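1/ Notes on a change to how we score pick-and-place in simulation. Work by me and Milagros Toledo. The policy is called Robles, the task suite is Dotness.

2/ Old rule: an episode passes if the object's center is inside the bin volume at any timestep. That passes objects still held over the floor of the bin, and objects that bounce out.

3/ New rule: the object is inside the volume, no finger is in contact with it, and both conditions hold for 30 consecutive steps. The count resets on any contact.

4/ We rescored 36 saved episodes of the cup task. No retraining, same checkpoints, same seeds. Passes fell from 30 to 19.

5/ Of the 11 that changed, 6 were the arm holding the cup inside the bin until timeout. The other five were contact resets. A finger brushed the rim of the cup on retreat and the episode ended before the count recovered.

6/ The second group is arguable. Marcelino Vidal wants a longer timeout for those. I would leave it - a retreat that touches the object is a fault in the policy.

7/ Wrist view, cup task. Cup upright in the bin, fingers spread and clear of both.

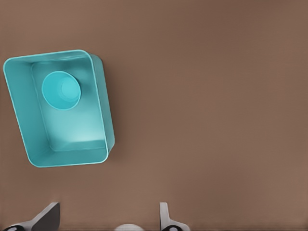
8/ Limits
One object, one bin, one table. The contact test reads simulator state, so it does not transfer to hardware as written. Orientation is not scored. A cup on its side passes.

9/ Next
Same rescoring on the stacking tasks in February. Scoring script goes in the Tritham repo once Milagros has cleaned up the config names.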